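Sillora bimanual starter kit – worth it over building your own?

rossbuchanan
30 March 2024
We have had the Sillora two-arm kit on the bench since November. The parts that matter are the grippers, the wrist mounts and the calibration service from Kaltitz. Arms were ours already. Unpacking to first commanded motion took 9 hours, most of it on firmware.

Gripper repeatability is fine for foam cubes and similar soft parts. I ran 197 pick and place cycles per arm at default force and logged 4 drops, all on the left arm and all near the limit of its reach.
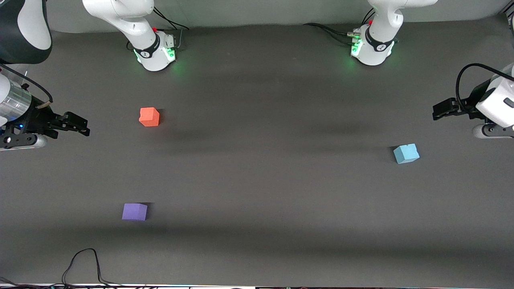

Cable strain relief is the weak point. The supplied clips let go of the wrist cable past 90 degrees of roll, so I replaced them with hook and loop. Support answered in two days and sent the same clips again.

Ross Buchanan

dunbar_t
What did you pay for calibration? I was quoted 1,025 for both arms, travel extra.

rossbuchanan
Same figure. They did ours remotely, so no travel.

lunix_user
I don't agree that it's fine. Foam hides everything. It compresses, so a few mm of finger error never shows up. Try a machined block with a tight slot and post that number. The Lunix fingers held position better for us, and they cost less.

rossbuchanan
I said foam cubes and similar. Which Lunix fingers, the short ones? They don't fit the Sillora bracket without an adapter.

lunix_user
Short ones, yes. Adapter is two printed parts. Files are in the Dunbar thread.

pkell
Left arm drops near full reach sound like payload derating to me. Check the wrist mass in the config – ours shipped with the value for the bare flange.

rossbuchanan
Left was set to bare flange, right was correct. Will rerun.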